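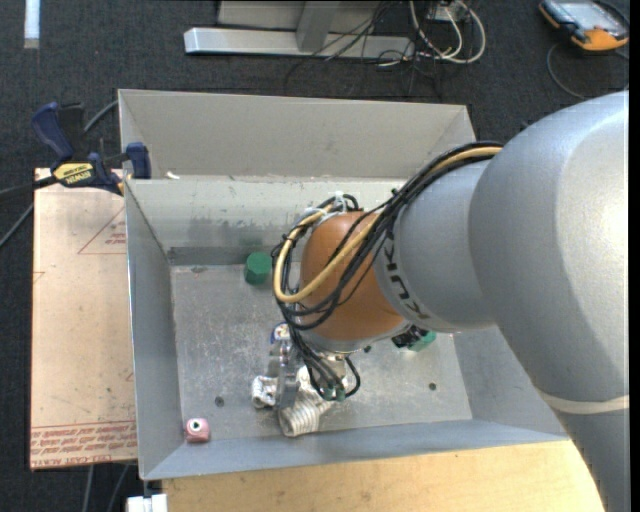
KUKA arm over the grey bin

dravport_dan
Right, settling an argument from our tea break. Is it ever worth paying for the posh flask? My Otavari cost me 46 quid in June and the tea's lukewarm by half ten. My old one from the market did better and that had a dent in it.

Lenia
Are you warming it first? Fill it with boiling water, lid on, five minutes, tip it out, then put the tea in. Makes a massive difference, especially with the steel ones.

dravport_dan
Yes I'm warming it! I'm not a savage. Milk goes in at work as well, before anyone asks.

nightshift_mo
It'll be the lid. I've got the 470 ml Nakajima and the cup part has no insulation at all, you can feel the heat coming off it. Check the rubber ring isn't twisted — mine was for a month and I blamed the flask.

Lenia
Bigger flask too. A little one goes cold far quicker than a litre one, whatever it says on the box.

Máté Deák
I disagree with all of this, sorry. Tea shouldn't sit in a flask for four hours in the first place. It stews and tastes of pennies. Carry hot water and a couple of bags, brew it when you want it.

nightshift_mo
Máté some of us get ten minutes and the queue for the microwave is three deep. I want to pour and drink.

Máté Deák
A bag takes three minutes! You've got seven left.

dravport_dan
Just had a look and the ring IS sitting wrong on one side. Pushed it back in, will try again tomorrow. Still think the market one was better though.

Lenia
Give the ring a soak in bicarb while you're at it, they get grim.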